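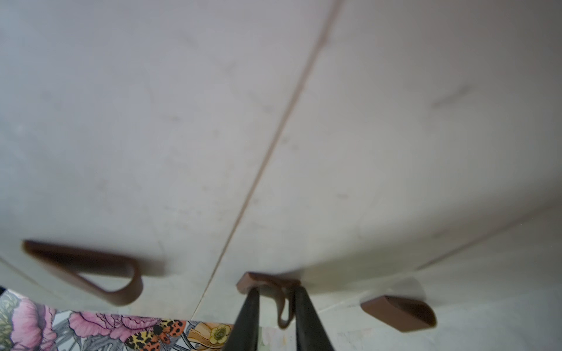
Wrist view at the middle handle, fingertips at the loop.

Sevano hand controller, reviewed on cabinet work

The Sevano is a handheld teleoperation controller for small arms with a parallel gripper. The operator moves the grip, the arm follows, and a trigger sets the finger opening. Recording starts and stops from a thumb button. We used it through June to record cabinet demonstrations, with Shadi Sayegh and Nisreen Hattar sharing the operating and me checking the logs.

Kitchen cabinets are a fair test. The handles are thin, the approach is from below at a steep angle, and the wrist camera is left with a lot of white panel and very little texture to work with. On our unit a brown handle with a small block at the top and a loop below it sits between two others, so the operator has to commit to one early and keep the fingers aligned until they close.

Tracking is the strong point. Small wrist rotations come through cleanly, and the scaling dial can be turned down for the last part of an approach without a jump in the arm's position. We recorded 148 demonstrations and kept 136. Most of the rejected ones were operator errors: a finger on the wrong side of the loop, or a pull started before the grip had closed. Three were dropped because the controller lost its base station when the operator leaned across it.

The trigger is less convincing. The first part of its travel does nothing, and then the fingers close faster than expected. Shadi adapted within a morning. Nisreen never liked it and remapped the curve in the settings file, which helped – the default should be closer to hers. There is no force feedback, so contact has to be judged from the video alone. On a hanging loop that is awkward, as the loop can shift before the operator sees that it has been touched.

Software is adequate. Episodes are saved with joint positions, gripper opening and wrist video on one clock, and the export was readable by our training code after one column was renamed. The viewer scrubs smoothly but has no way to trim the start of an episode, and idle seconds at the start have to be cut elsewhere. Firmware updates require a cable.

Compared with the Masri leader arm we used before, the Sevano is quicker to set up and takes less bench space. The Masri is better for long pulls, where its joint limits match the robot's and the operator feels the end of the range coming. With the Sevano the arm simply stops – a tone sounds, quietly.

The kit costs 1439 with the base station and one grip. The carrying case is extra and does not hold the charger.

Recommended for short grasping tasks, with the trigger curve changed on the first day. For doors with a wide swing, I would stay with a leader arm.

Elie Nasrallah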